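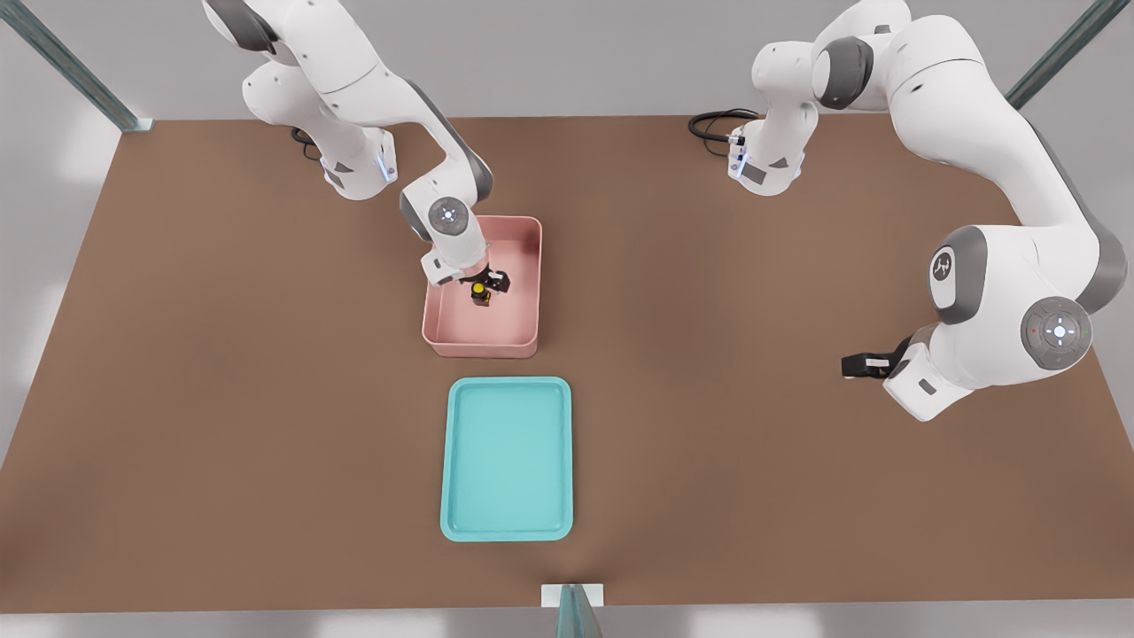

A big brown tabletop.

Vellico Trestle Dining Table, 72 inch, in Walnut Brown
Reviewed 3/8/21

I have been putting off writing this one for ages, partly because I wanted to live with the table properly first and partly because every time I sat down to write, somebody needed the table for something else. That probably tells you most of what you need to know! But I do like to go on a bit, so get yourself a cup of coffee and I'll give you the whole story.

We ordered ours last June, after our old drop-leaf finally gave up during a birthday lunch (one leg folded inward, very slowly, and my sister-in-law caught the cake). I had been looking at tables on and off for years and always talked myself out of it. The nice ones cost more than our first car, and the cheap ones wobble in the store, which is never a good sign. The Vellico sat somewhere in the middle, and it had the one thing I wanted most, a flat finish with no shine to it. I had a glossy table once and I spent six years wiping fingerprints off it.

It arrived in two boxes. The top is in one and the legs, stretcher and hardware are in the other, and the box with the top in it is HEAVY. The delivery man brought it as far as the porch and wished us luck. My husband and I walked it into the dining room on an old bath mat, a foot or so at a time, and I would strongly suggest you get a third person if you have one handy.

Putting it together took us most of an evening. The instructions are all drawings, and the drawing for the stretcher shows it upside down, so we did that part twice. The bolts were all there, with a couple of spares, and the little wrench they give you is fine for getting started, though I would use a real one for the final tightening. Go around and tighten everything again after a week or two. Ours had loosened just enough to creak when you leaned on the end, and it hasn't made a sound since.

Now, the surface. I'm hard on tables. I roll out pie crust on them, I cut fabric on them, and I let the grandkids paint on them with nothing but newspaper underneath. So far we have one white ring from a hot mug, and it came out with a warm iron and a dish towel (an old trick of my mother's, test it somewhere hidden first). There is also a small dent near one corner where I dropped a can of tomatoes, and that one is here to stay. Crumbs show up less than I expected on the brown. Flour shows up more.

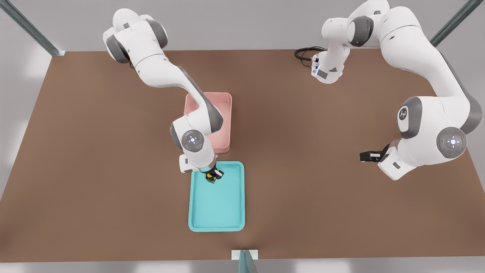
For everyday cleaning I use a barely damp cloth and then a dry one. I did try the Mollico furniture cream that so many people recommend, and I have to say I didn't care for it on this finish. It left streaks that I could see every morning when the sun came in, and it took me several days of wiping to get rid of them. The same cream is lovely on my mother's old sideboard, so I think it just wants a shinier wood.

As for seating, Vellico says it fits 6, and that is about right if everyone is going to have their own elbows. We squeezed in eight at Thanksgiving and it was cozy. The legs are set in a little from the ends, so whoever sits at the head has plenty of knee room, but the people on the corners need to choose their side of the leg and stick with it. I do wish it came with a leaf. My neighbor has the Geditz extending table, and hers pulls out to a wonderful size, although there is a seam down the middle that collects sugar, and she goes after it with a toothpick.

A word on chairs, too. The apron under the top hangs lower than I expected, and our old chairs with arms would not slide under it. I measured everything in the room except that. We ended up with a set of plain side chairs from Van der Merwe and gave the old ones to my son, who was delighted.

I should mention the price, which has crept up since we bought ours. I paid $50 extra for delivery and thought that was a little steep for a trip to the porch. If you live near a store and can borrow a truck, go and fetch it yourself and put the money toward felt pads for the feet. The ones in the box fell off inside a month.

Would I buy it again? Yes, I would, and I'd get the same color. I'm thinking about the matching bench for the window side next, and if we do get it I will come back and add a note on how it holds up.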